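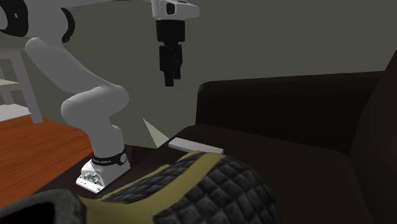 *2 min read*

# About Belutus

We plan days out and short trips for people who love gardens, old houses and a long walk between the two. Belutus started as a shared list of places our friends kept asking for - which gardens let you bring a picnic, which ones lock the side gate early, where the good scones are - and it grew from there into a small travel company with a very full calendar!

## What we do

Most of our trips last a single day. You meet the bus, we take you to a historic house or a garden, and you get the whole afternoon to wander. We book entry ahead of time, and the price you see covers everything on the grounds, including the walled gardens and glasshouses that often need a second ticket. (We've all stood at a booth doing that math with two hungry kids. Not fun.)

We also run three longer trips each year:

- **Mindine** is our spring weekend, with bulbs, blossom and plenty of mud. Bring boots.
- **Karimi** is six days of country houses in early summer, with one free day in the middle that people guard fiercely.
- **Ruletti** is the fall one, all orchards and woodland paths, and it's the trip our regulars book first.

Groups on the longer trips stay small enough to fit around two dinner tables. Day trips are bigger, and we stop at 80 people even when the waiting list is long.

## How we choose places

Somebody from our team walks every route before it goes on the calendar, usually in bad weather, because a garden that's lovely in the rain is going to be wonderful in June. We check how steep the paths are, how many benches there are and whether the café can handle a bus arriving at noon. Then we write it all down in the trip notes, including the dull parts like where the restrooms are. If a path is gravel all the way, we'll tell you.

We love the famous places, and we keep going back to them. But we get just as excited about a tiny rose garden behind a village church, or a head gardener who lets us peek into the potting shed and ends up talking about dahlias for an hour.

## Our members

You don't have to be a member to travel with us. Members do get the new calendar first, every January, along with the printed map we redraw each winter. We welcomed member number 1000 this summer and celebrated with a frankly enormous lemon cake on the lawn.

## Come along

New travelers are always welcome, and plenty of people come on their own. Send us a note through the contact page and tell us what you like - roses, ruins, kitchen gardens, a flat path and a good lunch - and we'll point you to a trip that fits.

*Page last updated September 1, 2022*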